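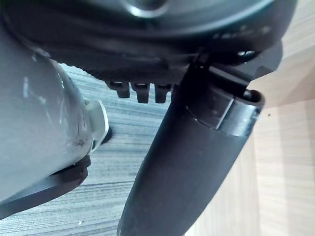 **Week 5: Who says they're listening?**

Radio audience figures are survey results, and a station's press release will rarely remind you of it. Most of them rest on people recalling what they heard. Try it yourself: look away and say how many small black tabs hang in that row under the curved black edge. You looked a moment ago, and I doubt you'd bet money on it. Diary keepers are asked to remember a whole week.
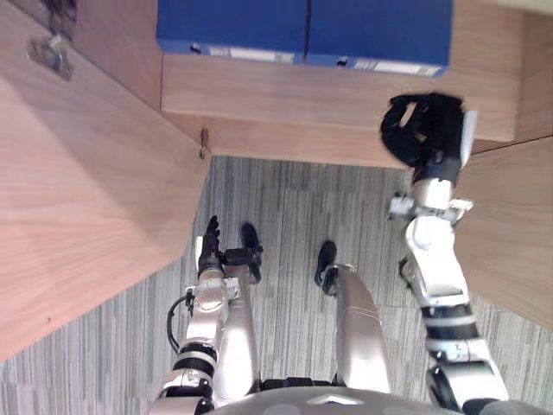
Take Gosness, the local station in Priddale. Its release claimed "record reach" on a sample of 1465 adults. Fine, until you ask how many of them named the station at all: 261. Split those by age and by show, and the breakfast "surge" comes down to a handful of diaries.

Things to check before you believe a number:

- Reach or share? Reach can count anyone who tuned in for 5 minutes.
- Compared with when? February against a bad summer proves little.
- Who paid? Wallin did the fieldwork, but the station picked the charts.

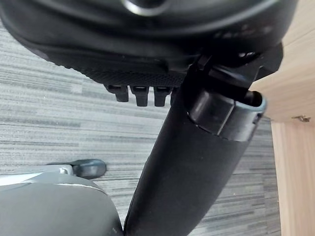 Streaming logs are sold as the cure. I'm not convinced - Tovora reported around 2000 daily streams and couldn't say how many were left running in empty kitchens.

Reading for next time: Maja Żak's chapter on diaries, first half only. Bring one release you distrust.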